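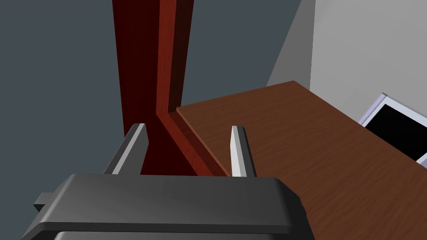
About Clolness

Clolness tests whether machines can do ordinary chores, and publishes the answer whether or not it suits the people who build the machines. We cover two kinds of work: household tasks such as clearing a desk, loading a dishwasher or folding towels, and light shop-floor tasks such as emptying totes, closing cartons and wiping down a bench. We do not make robots and we do not sell them.

The company was set up by Ching-wen Lai and Gumaro Salinas, who had previously worked on opposite sides of the same contract. Lai wrote acceptance tests for a packing line. Salinas had to make the arms pass them. Both had seen machines pass a test on Friday's layout and fail when the bench was moved by the width of a hand. The first Clolness protocol was written to deal with that single problem, and moved furniture is still a part of every trial we run.

What we test

The current task library holds 281 chores. Each has a written start state, a written end state, a time limit and a list of things that must not happen on the way. "Clear the desk" is one chore. "Clear the desk without moving the screen" is another, and scores differ between them by more than most buyers expect.

Every chore is run first in simulation and then, if the client wants a full report, on a physical rig. The simulated rooms are plain on purpose: a desk, a cabinet, a wall, a light source. Wood grain and shadow are kept in, as both upset depth estimates near an edge. Views are rendered from the wrist as well as from a fixed point, because a good deal of what goes wrong goes wrong in the last few centimetres, with the fingers already close to the furniture.

Tight corners get a section of their own in the library. A place where an upright panel meets a worktop is easy for a person, who will let a knuckle brush the panel and think nothing of it. A two-finger gripper with a wide housing has to plan for the housing as well as for the fingers. We score contact with furniture separately from success at the task, so a machine can complete the chore and still do badly.

Can they do it yet?

We are asked this in nearly every first meeting. The short form of our position is: some chores, in some rooms, with someone nearby.

Picking up a rigid object of known size from a clear surface is close to solved. Putting it down again in a stated place is slightly worse. Opening a drawer is reliable when the handle is a bar and unreliable when it is a recess. Cloth remains poor. Anything that involves two materials at once, such as a bin and its liner, is poor to very poor.

In our last full round we ran 3059 simulated trials across four control systems. The best of the four completed 826 of its trials within the time limit and with no furniture contact. We publish the failures by type, and the largest group was "stopped and did not resume". Dropped objects came third. Readers who have only seen demonstration videos tend to guess the other way round.

Shop-floor results are better than household results, and we think the reason is dull. Shop floors are lit evenly, the totes are all the same, and people have already tidied the work into a shape that a machine can follow. Haddad, a carton supplier whose returns bench we modelled, had done most of that tidying years before any arm was considered.

A caution on simulation

A simulated desk has clean edges and does not wobble. Scores from simulation are higher than scores from the physical rig on almost every chore, and the gap is not constant. We report both figures side by side where we have both. Where we have only the simulated figure, the report says so on the first page and again beside each table. Clients have asked us to drop the second notice. We have kept it.

We do not convert simulated scores into predicted real ones. Two attempts at a conversion factor were made by Farah Sitompul in our methods group, and her note on why neither was adopted is available on request — it runs to 14 pages and is more useful than the factor would have been.

People

Ching-wen Lai leads test design and signs off every protocol change.

Gumaro Salinas runs the physical rig and the workshop.

Farah Sitompul is responsible for methods and statistics.

Chun-yin Mok builds and maintains the simulated rooms, including the lighting and surface library.

Shuk-fan Kwan handles client work and edits all published reports. Questions about wording in a report should go to her first.

Who we work for

Our clients are mostly buyers: care providers, facilities firms, small warehouses. Pakberg uses our carton-closing chores to compare bids. Cellia, which manages serviced flats, commissioned the desk and kitchen sets and agreed to their being made public. Robot makers may also book trials, at the same rate and under the same terms, and may not see the room layouts beforehand.

A standard engagement covers 400 trials on chores chosen by the client. Smaller runs are possible but are reported without rankings.

Open files

The task library, scoring rules and failure categories are free to download. The room models are released each June, after that year's round has closed. Corrections are welcome and are logged with the name of the sender unless we are asked to leave it out. Layouts for the coming round are held back until testing is complete.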